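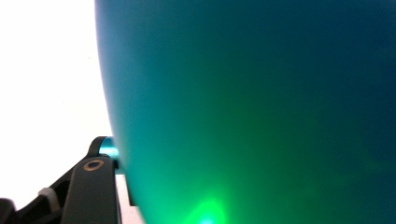 Kimitz came back overnight on the draft and thinks I'm grading too hard: a reading that says "a change at work" and gets a change at work should go down as a hit, and if I throw those out there's nothing left to score. Well, yes. That was my worry when we started.

Apr 18, 2018

Spent the morning on the horoscope matching test again. For those picking this up cold: we have 521 daily sun-sign forecasts from the Irby set, sign names stripped out, each one cut down to the prediction itself. Readers get their own sign's forecast for yesterday plus 5 others, shuffled, and pick the one that fits the day they had. Blind chance is one in six.

Problem with the Irby texts is that they leak. Found 19 this morning that still give the sign away without naming it. "Your ruler moves into," "lion-hearted as you are," "time to come out of your shell." A reader who knows they're a Cancer will grab the shell one every time. Pulled all 19. I want a second pass by somebody who knows the vocabulary better than I do, since I only caught the obvious ones. Element words (fiery, earthy, airy) are still in there and I haven't decided. My vote is cut them.

On the Kimitz point. I went back over the hits from the pilot and sorted them by what the text committed to. Most commit to nothing. "Someone from your past may be on your mind" - whose past isn't? "May" is doing a lot of work in this set. I'd like a rule before we score anything more: a forecast has to name something that could fail to happen by midnight. If it can't miss, it can't hit. Kimitz can have a separate column for the loose ones and we'll report both.

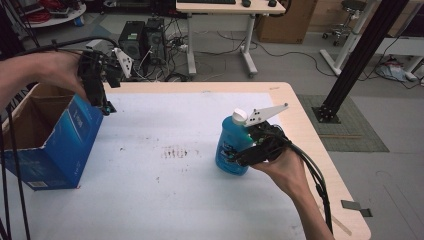
The other thing I keep going around on is the time of day the readers answer. In the pilot they answered in the evening for that same day, and at least a few had already seen a horoscope somewhere by then. Asking about yesterday doesn't fix that, it only moves it. Chukwu's version has people write down their day first, three lines, sealed, and only then look at the six forecasts. More paperwork but I think it's right. At least then we can check whether the day gets bent to fit the reading afterward. My guess is it does.

Sinden wants us to use full birth charts and says sun signs are the newspaper version and no serious astrologer would stand behind them. Fair complaint, and I've heard it every time a sun-sign test comes out flat. I'd be happy to run charts. I would want it in writing beforehand, though, what result would count against them, and so far I've asked twice and got a long paragraph on house systems.

Birth times are the snag there anyway. Half the sheets say "morning" or "my mom thinks around lunch." Can't get a rising sign out of lunch.

To do:
- second leak check on the remaining 502
- write the scoring rule on one page, send to Kimitz
- reshuffle, new seed, old key goes in the drawer
- ask Sinden again
- pilot hits stay out of the final count, whatever they look like

Not promising anything before July. The retrograde week sheets are still unscored and I'd rather not look at them until the rule is settled.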